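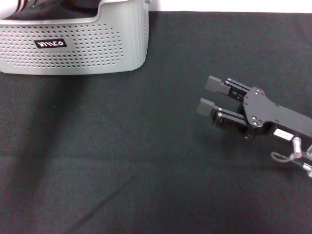 A common code for the teaching bench

Small robot arms have moved out of the engineering hall and into rooms that were never built for them. They sort returned clothing, pack orders, and increasingly they learn by example, with a person guiding each movement while cameras record it. The work is repetitive and, for the most part, quiet. It has also grown up without much in the way of shared rules.

The Dosinach Code of Bench Practice, published on March 2, 2024, is an attempt to supply some. It runs to 15 clauses and is meant to be read in one sitting. It does not replace the safety law of any country, nor the instructions of any manufacturer, and its opening clause says so. Its subject is the ground between the two: how a bench is laid out, what is written down, who may stand where, and when a recording should be thrown away.

The drafting was led by Paula Cârstea, formerly head of operations at Cliretti, a firm that trains robot arms to handle textiles and household goods. Four sites took part in the trial of the draft. Two belong to Cliretti, one to the packaging company Yüksel, and one to the technical college at Bistanum, where the first version was written.

"Each site had good habits, and each site had different ones," Ms Cârstea told this magazine. "An operator who moved from one room to another had to learn again what a coloured tape line meant. In one place it was the limit of the arm. In another it was where you put your coffee."

The surface

Three of the clauses concern the work surface, and they drew more comment during consultation than the rest of the code together. The draft asked for a plain, matt covering, free of pattern, fixed at its edges and replaced when worn. Most sites already used a dark cloth. The disagreement was over creases.

İlker Bayram, who supervises the benches at Yüksel, argued for a strict rule. In his view a cloth should be drawn flat before every session, so that one day's recordings may be fairly compared with the next. The college took the opposite position. Its teaching staff held that a machine which has only ever seen a smooth cloth will be poorly prepared for a home or a shop, and that ordinary folds ought to be left alone.

The published text settles on a middle course. Folds and creases are permitted, provided that they do not lift the cloth into the path of the fingers and do not hide a small object. A session intended for measurement must state the condition of the cloth in its log. A session intended for teaching need not.

Lighting is treated in the same spirit. The code does not ask for even light. It asks that lamps be left where they are during a session and that any shadow falling across the working area be noted at the start. Window blinds are to be set before recording begins and are not to be touched until it ends.

Containers and their contents

Baskets, bins and tubs are the most frequently used items on a teaching bench, and the code gives them a clause of their own. A container must be set down before the arm is powered. It must not be moved by hand while the arm is live, even by a short distance. If it stands partly outside the view of a camera, that is acceptable, but the log must record which camera and for how long.

Perforated containers are mentioned by name. Gripper fingers can catch in an opening, and a container that is caught can be dragged or tipped. The code asks that any perforated wall facing the gripper be approached slowly on the first trial, and that the largest opening be measured against the narrowest part of the fingertip. Where the fingertip could enter, a different container should be chosen.

Contents are to be listed before and after. This was the only rule on which every site agreed without discussion. Dark cloth inside a dark container is difficult for a camera and for a person alike, and the Bistanum site reported that most of its lost items in the trial were small garments left at the bottom of a bin.

Ordinary household brands may be used freely. The drafters considered asking for labels to be covered and decided against it, on the ground that objects in daily use carry labels.

Fingers, fittings and cables

The clause on grippers is the longest. Before each session the operator is to open and close the fingers fully, look at the face of each pad, and check that the screws on the mounting plate are seated. Pads showing uneven wear are to be changed in pairs. A change of pads ends the session, and a new log is begun.

Cables receive close attention. During the trial the four sites recorded 700 stoppages. Of these, 100 were traced to a cable that had snagged, pulled tight or worked loose at its connector. Few of the stoppages were dangerous, but many spoiled the recordings made just before them, as an arm held back by its own cable moves in a manner that should not be taught.

The code therefore requires some slack at the wrist, enough for the joint to turn through its full working range. A loop is allowed. It must not hang lower than the fingertips in any working position, and it must be checked with the arm at both ends of its travel. Connectors are to be tightened by hand and never with pliers. Identification labels on the gripper body should remain legible, and where one has faded its details must be copied into the bench log.

Fotis Karagiannis, who maintains the arms at Cliretti's second site, would have gone further. He had proposed that every cable be clipped along its whole length. The proposal was declined after operators found that tight clips moved the strain to the connector, where the damage was harder to see.

People at the bench

One person is in charge of the arm at any time, and that person's name is on the log. A second person may reset objects, but only when the arm is at rest and the first has said aloud that it is. The spoken word matters in this clause. Several sites had relied on a nod.

Loose sleeves, lanyards and rings are not permitted within reach of the gripper. Operators are to take a break away from the bench each hour. Visitors stand behind the line, and the line is to be yellow at every site, which settles the matter of the coffee.

Kyung-tae Yeo teaches the operators' course at Bistanum and has already rewritten it around the code. Students now spend their first morning without power to the arm at all. They lay the cloth, place the containers, route the cable and complete a log, and then exchange benches and look for faults in one another's work. "They are impatient with it," he said. "By the second week they are correcting me."

Records

The closing clauses deal with what is kept. Failed attempts are to be retained and marked as failures, unless a person's face or private papers have been recorded by accident, in which case the recording is deleted the same day. Recordings in which nothing is picked up are to be kept too. An open gripper waiting above a clear stretch of cloth is part of the task, and the drafters were concerned that such passages were being trimmed away without any note of it.

Erdal Soylu, who reviewed the text from outside the trial sites, considers this the part most likely to be ignored. Storage is costly and trimming is easy. He has asked that the first revision include a short form on which each site states what it has removed and on whose decision.

That revision is planned for June. Comments are invited from any workshop, college or company that operates a bench-mounted arm, whether or not it has adopted the code, and should give the clause number to which they refer. Printed copies are available from the college office at Bistanum.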